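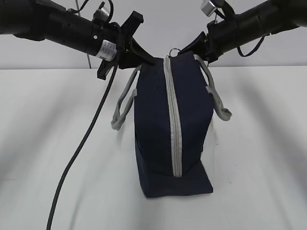
Mechthild Prantl
Costume and wardrobe, Garidstead Players

Diary > Spring tour > Packing week

April 25, 2019

Bag day. Quick one, kettle's on and I still have hems.

Navy bag. Finally decided, it's the navy one that gets the gloves and the small stuff. Dark blue doesn't show every smudge the way the old cream one did. Poor cream one. Went to Schwaiger last September with a lid off the face powder and never came back from it.

Spent most of the morning on lists. Act one gloves, act one collars, hair pins in the tin, spare stockings, the brooch (BROOCH, do not put it in the coat pocket again). Then crossed half out and started over on the back of a gas bill. Typed it up at lunch, 16 lines, printer ate the first one.

Rule for this year: soft things at the bottom, tins on their sides, nothing wet goes in ever. If it's damp it hangs overnight and misses the van, too bad. Also a tag on the handle with the town on it. Trundon first, then Osetti, then home for 9 days and I intend to sleep through most of them.

White table is so much better to pack on than the floor. Black thread shows up, pins show up. My knees are greatful. Want to keep it clear til Saturday but I know what people are like with coffee cups.

Still to do
- mend lining on the grey coat
- ask about the second rail
- find the good scissors!!
- shoe bags, wash and iron (iron? maybe not)

Fabric bill came too. 3,419 for the whole season incl. the curtains, which weren't even mine. Put it under the button jar and will think about it tomorow.

Rain since four. Ate toast standing up. Need to ring my sister before she goes to bed, and it's nearly that now, so the hems will have to be done in front of the TV with the bad lamp.

Contact | © 2019 Mechthild Prantl | Back to top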